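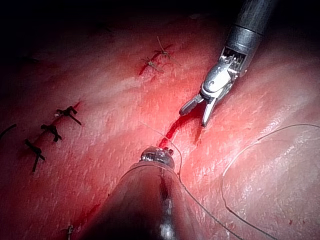

Tumico bench notes, July 7, 2018

Most of my week went to the wrists again. The suturing cell has two arms, and each one ends in an instrument with a jointed wrist and a pair of small jaws. The wrists are driven by cables that run down the shaft and over tiny pulleys. When everything is set up right, you forget the cables are there. When one goes slack, the jaws lag behind the command and the stitch goes in crooked.

I keep a log for each instrument. The one I had the most trouble with was at 497 cycles when I pulled it. Our limit is 400, so that was my mistake. I had copied the count from the wrong line in the log and let it run. I now write the count on a strip of tape on the storage tray as well as in the file, and I check one against the other before I mount anything.

Changing an instrument is quick. Checking it afterward is slow. I home the arm, open and close the jaws 10 times, and then run the wrist through its full range in both directions. I watch for a small hitch near the end of travel. If I see one, the instrument comes off again, because it will only get worse under load. Then I do the other side. I used to skip the second arm if I had only touched the first, but the two share a calibration and it's worth redoing both.

After that comes thread. I get more information from one pass with a suture than from any of the free-air tests. A jaw that closes fine on nothing can still let thread slip.
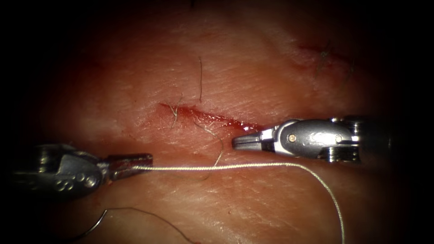
The slip test is simple. Close the left jaws on the thread, hold for a slow count, pull a little from the free end and look for creep. I do it with braided thread first and then with something thinner. If the braid holds and the thin one creeps, I look at the serrations before I look at the cable tension. Dried residue in the teeth will do it every time, and I have wasted whole afternoons adjusting tension on an instrument that needed a brush.

Cleaning is the part I have changed the most since November. Old routine: rinse, wipe, dry, put away. New routine: soak with the jaws open, brush the teeth and the pivot, flush the shaft, work the wrist by hand, flush again, dry with air, oil the pins. It takes longer. I have had fewer stiff joints with it, though I wouldn't swear the oil is the reason – I switched trays in the same month.

The camera end needs looking after too. Shiny surfaces throw a lot of light back, and if the lamp is too high the tracking loses the thread in the highlights. I had the lamp at 400 for a long time and have brought it down to 300. The corners go dark at that setting. I can live with that as long as the middle is clear.

Still on the list: a new cable set for the spare from Preltstead, and a better hook for the Farnuron controller harness, which hangs right where my elbow goes. The spare stays off the arm until the cables come.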